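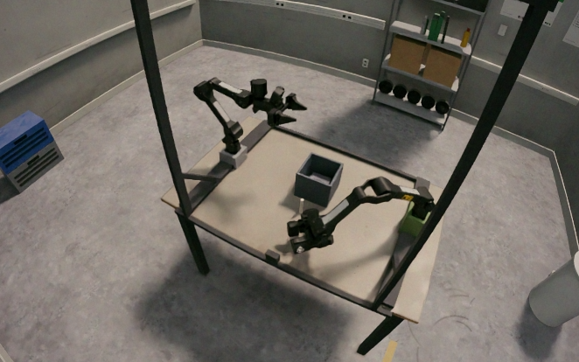 糊が若すぎるんじゃないか、というのがDorottya Borosの見立てだった。昨日の夕方、バットの縁で顔料が粒になって沈んでいくのを見て即答。カラギーナンは溶いた当日に使うものじゃない、ひと晩でも足りないことがある、冬ならなおさら、と。それで昨日は全部やめて蓋をして帰った。やめて正解。今日はすごくいい日だった!

2019年2月12日 マーブリング(水面染め) 見返し紙の試し

忘れないうちに全部書いておく。順番はばらばら。

糊の状態
仕込んでからほぼ2日。バケツの蓋を開けたときの匂いが昨日と違う。昨日は磯っぽさが立っていたのに、今日はもっと丸くて、ぬるい海藻サラダみたいな感じ。表面の泡はほとんど消えていた。細い棒の先で引いて手を止めると、線がほんの少しだけ戻って、それから止まる。この「少し戻る」が欲しかった。昨日のはいつまでも戻り続けて、引いた模様が全部ぼやけていた。戻らなければ粘りすぎ、戻りっぱなしは水っぽい。言葉にすると当たり前なんだけど、昨日と今日を続けて触ったおかげで、ようやく手が覚えた気がする。

漉し布は古い方を使った。目の粗い方だと溶け残りが通ってしまい、紙に透明な点々として残る。溶け残りは指で押すと魚の卵みたいにぷちっとする。これがバットに入ると後から取るのは無理なので、漉すのは2回と決めたい(前回、一回で済ませて泣いた)。

水は汲み置き。Nekbergの水は硬いので、前に蛇口から直接でやったときは顔料の広がりがまるで揃わなかった。硬い水が悪いとは言い切れないけど、汲み置きに軟水のボトルを混ぜるようになってから事故は減った。いずれ同じ日に並べて比べる。

顔料と胆汁
Zirnineの藍、赤茶、黄土、黒。白は今日は使わず。
藍が最高。胆汁を一滴足しただけで、水面にすっと広がって縁がきれいに立つ。二滴目で広がりすぎて色が薄くなったので、藍は一滴で止めること。赤茶は逆で、一滴では縮こまったまま。しつこく足して、ようやく藍を押しのけるようになった。黄土はその中間。黒は最初に落とすと全部に押されて細い脈になる。これがものすごくいい。石の目みたいな、昔の帳簿の小口にあるあれ。

落とす順は 黒→藍→赤茶→黄土 が今日の一番。後に落とす色ほど胆汁を多く。この原則は前のノートにも書いてあるのに、昨日の私は全色同じ量で混ぜていた。自分のノートを読め、自分。

試しは小皿でやる。バットでいきなりやると、失敗した色を掬うのに新聞紙を何枚も使うことになる。小皿には必ず本番と同じ糊を取ること。水で試しても何の参考にもならない。

紙
Dewulfの見返し用、80グラム。手触りはやや硬めで、水を吸ったときの反りが素直。目は長辺に平行。明礬を引いて、半乾きで重ねて、板の下で平らにしてから使用。
明礬の引き方でまだ迷っている。スポンジを横に動かしたあと縦に動かすと塗り残しは減るが、紙の表面がわずかに毛羽立つ。今日は一方向だけ、ただしスポンジをたっぷり濡らして。塗り残しが出たのは角だけだった。塗り残しのところは顔料が洗い流されて白く抜けるから、すぐわかる。残酷なくらい正直。
裏に鉛筆で印をつけるのを忘れない。乾くと明礬を引いた面が見分けられなくなる。光に斜めにかざして探すのはもう嫌だ。
Zikalexの薄口も少し試したけれど、持ち上げるときに自重で角が裂けた。薄いのは魅力なんだよなあ。小さく切って、ラベル用としてなら使えそう。保留。

紙の置き方
対角線で持って、真ん中から一呼吸で下ろす。途中で止まるとそこに筋が入る。今日もやってしまった。くしゃみをこらえたせい。でも筋の入った一枚が思いのほか美しくて、Edith Ospinaに見せたら、スペイン波ってそういう手の揺れから来てるって話があるよね、と言われた。起源の話は私も何種類か聞いたことがあって、どれが本当かは知らない。ただ、揺らしながら下ろす練習は絶対にやりたくなった。紙を少しずつ前後させて波をつける、あれ。次の糊でやる。

空気の泡は、置いた瞬間に紙の裏を見ればわかる。そこだけ濡れ色にならない。爪の背でそっと叩くと抜けることもあるし、叩いたせいで模様がずれることもある。今日は半々くらいの印象。大きい泡は諦めた方が早い。 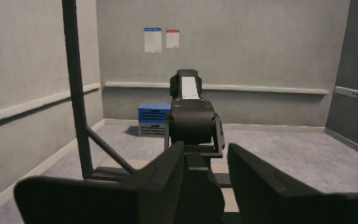 図2 手前から見たグリッパの指先。二本の間があいている。

櫛
櫛は自作のと借り物の2本。自作の方は針の間隔がやや不揃いで、引くと一か所だけ模様が太る。最初は直すつもりだったが、見返しに使うと、その太ったところが目の休まる場所になっていい。Edithは直せと言う。たぶん彼女が正しい。均一な櫛も別に作れば済む話なので、両方持つことにする。
借り物はさすがに気持ちがいい。水面に入れるときの抵抗が揃っていて、最後まで同じ速さで引ける。針の先だけを糊に触れさせること。深く入れると下の糊が動いて、引き終わった後にゆっくり模様が歪んでくる。これも今日わかった。わかったというか、Dorottyaが黙って私の手首を持ち上げた。

ゲルゲル(縦横に引く基本の往復)から櫛目、櫛目からブーケ、と進めるつもりで、ブーケまで行けたのは一枚だけ。残りは櫛目で満足してしまった。櫛目の段階の水面がきれいすぎて、それ以上触れない。こういうところで欲が出ないから上達しないのかもしれない。

水面の掃除
一枚ごとに新聞紙を細く切ったもので表面を撫でて皮を取る。これをさぼると、次に落とした色が星形に割れる。割れたのも一枚だけなら面白いが、続くと腹が立つ。埃も同じで、今日は上着のセーターが犯人だった。袖をまくったら急に星が減った。次からエプロンの下は綿のシャツにする。笑いごとみたいだけど、本当に違う!

すすぎと乾燥
傾けた板に載せて、上から柄杓で静かに。勢いよくかけると黄土が流れる。藍はびくともしない。黄土が流れるのは明礬が足りないのか、顔料側の問題なのか、まだ切り分けられていない。同じ紙に黄土だけを落として試せばいい。やることリストへ。
竿に掛けて干す。竿の当たるところに跡がつくので、竿には洗った布を巻く。生乾きのうちに下ろして裏からプレスすると平らになるけれど、早すぎると向かいの紙に色が移る。今日の分はまだ掛かっている。触ったらまだ冷たいので今夜はこのまま。

作ったもののうち気に入っている順
・黒の脈が細かく出た石目。藍が深い。背革の濃茶に絶対合う。
・くしゃみの筋。
・櫛目、赤茶が多め。ちょっと騒がしいが、小型本の表紙に切り出せば落ち着くはず。
・ブーケ。中央はいい。端は櫛が斜めになった。
あとは練習。裏を下敷き用に回す。

石目の一枚は、直しかけの日記帳の見返しに使いたい。元の見返しは破れて半分しか残っていないが、黒い脈の入り方がよく似ている。色は元の方がずっと褪せて緑がかっているので、並べるとこちらは若すぎて見える。藍に黄土を少し混ぜて落としたらどうだろう。混ぜると広がり方まで変わるので、小皿からやり直し。Edithは、無理に古く見せなくていい、修理は修理とわかる方がいいという意見。それもわかる。わかるんだけど、表紙を開いたときにぎょっとする見返しにはしたくない。色味だけは少し寄せて、模様は今の手のままで、というあたりを狙う。
元の見返しの切れ端は封筒に入れて本と一緒に箱へ。捨てない。

糊の残り
バットの糊は明日まで持つか怪しい。バケツの方は蓋をして廊下の寒いところへ移した。明日の朝、匂いと線の戻りを見てから判断する。粘りが落ちて水のようになっていたら使わない。前に、もったいないからと古い糊で続けて、紙を一束だめにした。紙の方が高い。

やること
・黄土だけの試し。明礬濃いめと今のまま。
・藍+黄土を小皿で。胆汁は一滴から。
・スペイン波の練習。紙は安い方で。
・均一な櫛。針は同じ箱のものを使う。自作の櫛が不揃いなのは、途中で別の箱の針を足したからだと思う。
・漉し布を煮る。
・胆汁の瓶が残り少ない。4月の講習までに注文。講習の人数はまだ聞いていない。
・明礬の保管瓶、ラベルが剥げている。砂糖と間違える前に貼り直し。

あと、Dorottyaが昔使っていた葉書大の浅いバットを貸してくれるそうだ。糊が少なくて済むし、色の試しには一番いい。小さいバットで大きい模様をやると縁から跳ね返って変な渦になるらしいが、それはそれで見てみたい。

追記:帰る前にもう一度干し場を見た。赤茶が乾いて一段明るくなっている。濡れ色で決めてはいけない。小皿の試しも紙に取って、乾かしてから並べること。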